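Creaking floorboards over a heated void – screws or lift and relay?

flodness_joinery
Posted Tuesday, 19:12

Wooden plank floor in a first-floor workroom, fixed to joists at 40 cm centres. It started creaking in November once the heating went on. 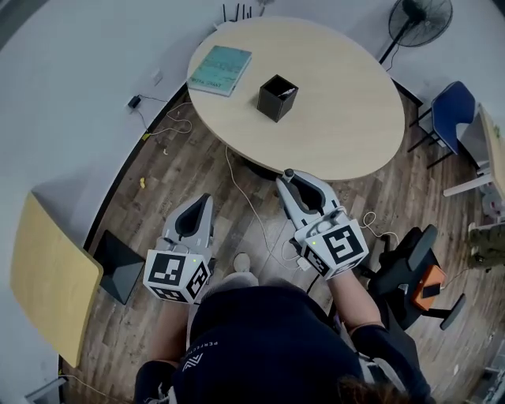
The noise is worst along the line of one joist, over a run of 4 boards. Humidity in the room has dropped to the low thirties. I can either screw down through the face and plug the holes, or lift the lot and relay it on a bead of adhesive. The quote for the second option is 3,861 including making good, from a firm called Zanomik. Opinions?

Aiguo Xiong
Posted Tuesday, 19:40

Find out what is moving first. A creak is either board against board, board against nail, or joist against hanger. Get someone to walk it while you are underneath with the ceiling hatch open, if you have one. Screws only cure the second.

nultent
Posted Tuesday, 20:05

Screws, countersunk, two per board per joist. Check for pipes and cables before drilling. I did a whole landing that way in a weekend and it has been silent for six winters. 3,861 is silly money for one room.

Aiguo Xiong
Posted Tuesday, 20:21

Two rigid fixings across a wide board in a dry room is how you get splits. How wide are they?

nultent
Posted Tuesday, 20:33

Mine were 150 mm and none split. Pilot holes with a bit of clearance in the board, and the screw bites only in the joist.

Zhuoran Xue
Posted Tuesday, 21:17

I would do nothing until spring. At low thirties RH the boards have shrunk and the nails are loose in their holes. Put a humidifier in, bring it up to 45 or so over a fortnight, and listen again. Powdered graphite in the joints helps with board-on-board noise. It is messy on pale timber.

flodness_joinery
Posted Tuesday, 21:50

No hatch, plasterboard ceiling below. Boards are 140 mm. I had a second quote of 2,506 for lifting only the noisy half, but matching the finish afterwards worries me.

Aiguo Xiong
Posted Tuesday, 22:02

Then humidifier first, as Zhuoran says. If it still creaks, try one screw per board on that joist before spending anything.

nultent
Posted Tuesday, 22:10

Still say two.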